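Kitchen table finish: oil, poly, or just cover the thing?
Grivwood Home Forum > Furniture > Tables and Desks

karamel_corner
I bought a Trallberg table in April, the big one, unfinished top. The store told me to oil it twice a year. I have oiled it 4 times and it still takes a ring from every glass that so much as looks at it. My sister says polyurethane. My husband says coasters, then puts his mug down next to the coaster. What are people doing with a table that gets used by actual slobs?

dustpan_dave
Poly. Sand it, three thin coats, sand between, done. Oil is for people who enjoy oiling.

Rania Aoun
I enjoy oiling. My table is 23 years old and has never seen a drop of poly. When it gets a ring I rub the ring out, and when poly gets a scratch Dave has to strip the whole top. Ask him how his weekend went.

dustpan_dave
It went fine. I only had to do half of it.

lowshelf
Are you letting the oil cure? Most people wipe it on, have dinner on it the next night and then complain. Mine wanted two weeks. We ate standing up at the counter like horses.

karamel_corner
We had dinner on it the next night.

lowshelf
Well, there you go.

bruline_fan
I went the third way and gave up on finishes. Cover it. I know, I know, grandma's plastic tablecloth, the kind your forearms stick to in August. But there are decent ones now. 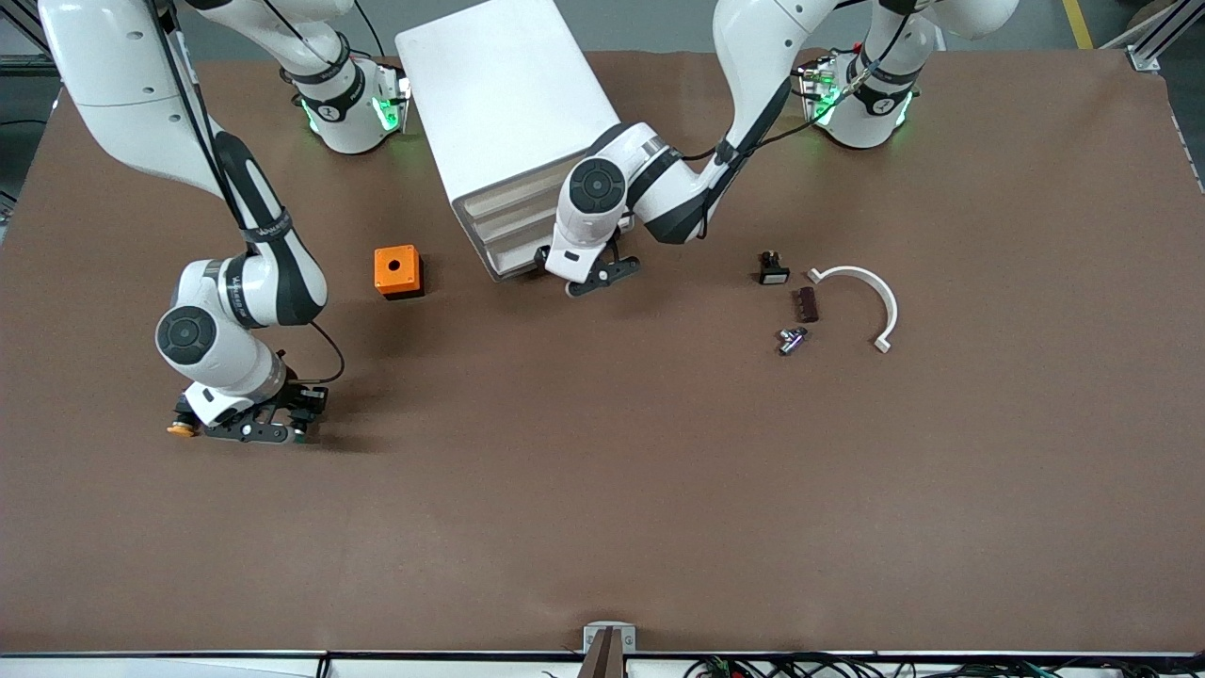 I've gone through three covers so far and color matters more than you'd think. White shows coffee, black shows every crumb, and anything with a pattern makes you feel like you're eating at a motel. What you want is a matte brown with a bit of mottling in it, same as on that table, because toast crumbs vanish into it and you don't get the ceiling light glaring back at you during breakfast. Mine is a Bruline and I wipe it down once a day, more if the kids have found the syrup. The wood underneath could look like anything by now. I haven't checked.

Rania Aoun
So you own a wood table and look at a brown sheet. You could put that on a door and two sawhorses.

bruline_fan
My first apartment was exactly that and I never once worried about a ring.

dustpan_dave
Please check under it. I lifted a vinyl one off my mother-in-law's table and the backing had stuck to the varnish. Took the shine off in big patches. She blamed me, and still does.

bruline_fan
Mine has a felt back. But fine, now I'm nervous.

oldmill_918
Hardwax oil. Halfway between the two camps, so both of them will hate you. Two coats, buff it like you mean it, and follow the can on drying time. Get rid of the oily rags properly too, spread flat outside until they're dry. A wadded-up rag can catch fire by itself.

Rania Aoun
I don't hate it. I think it smells like a shoe store.

karamel_corner
OK, I picked up a small can of the hardwax and tried it on the underside first. Looks nice, a little darker than I wanted. Doing the top next Saturday while everyone's out of the house. Is it two weeks before dinner with this stuff too?

lowshelf
Read the can. Then add a few days for the husband.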